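Home | Products | Kallik Simulator | Set-Up Guide | Support | Contact

Section 4. Preparing the Storage Box Exercise

This section applies to the Kallik simulator as supplied by Tustano for two-arm mobile robots. Complete Section 3 (Licensing and Controller Profile) before proceeding.

4.1 Loading the room

1. Open the Room menu and select Storage Box, Training Set 2.
2. Set the viewpoint to Robot Body. The operator looks down over the gray body of the robot toward the far wall.
3. Raise both arms. The grippers should point upward, one on each side of the storage box.
4. Confirm that the box stands on the wooden floor ahead of the robot, with its lid in place.
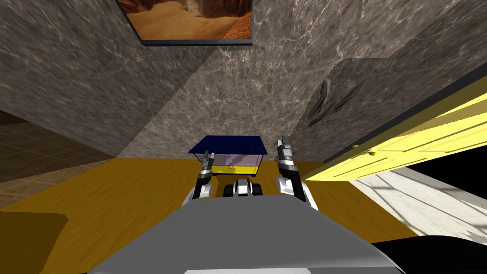 Figure 4-1. Robot view with both arms raised and the lidded box ahead.

NOTE: Wall and floor textures are decorative and may be changed in the Room menu. The position of the door should be left as loaded.

4.2 Setting the speed limits

1. Open the Arm panel and set joint speed to 80 percent for both arms.
2. Set the gripper closing delay to 10 milliseconds.
3. Save the profile. Profiles written for Moletti controllers must be converted first -- see Section 7.

CAUTION: Do not carry simulator speed limits over to a physical robot. Limits for physical equipment are set by the manufacturer of that equipment.

4.3 Checking the view before a run

1. Compare the left and right arms on the screen. The right arm may look larger and closer than the left at this viewpoint.
2. Check that the blue lid and the yellow lower part of the box can both be seen between the arms.
3. If the room appears tilted, note this in the session record. Leveling is covered in Section 5. 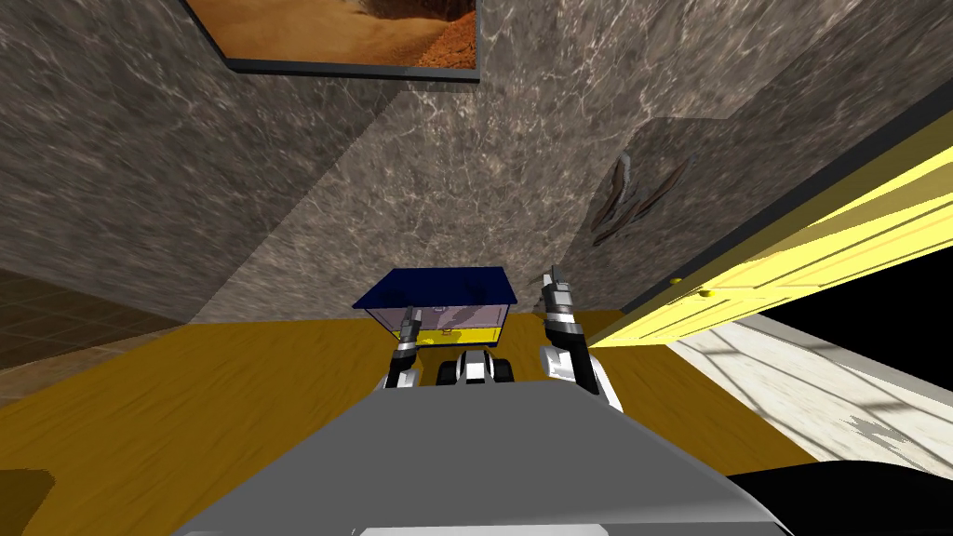 Reda Ragab wrote to the support desk that the converted Moletti profile loaded correctly but stopped with message 415 until the Kravets plug-in was turned off. Users who receive message 415 should turn off the plug-in, save the profile again and restart the simulator. A corrected plug-in is planned for August.

Section revised 2021-06-26.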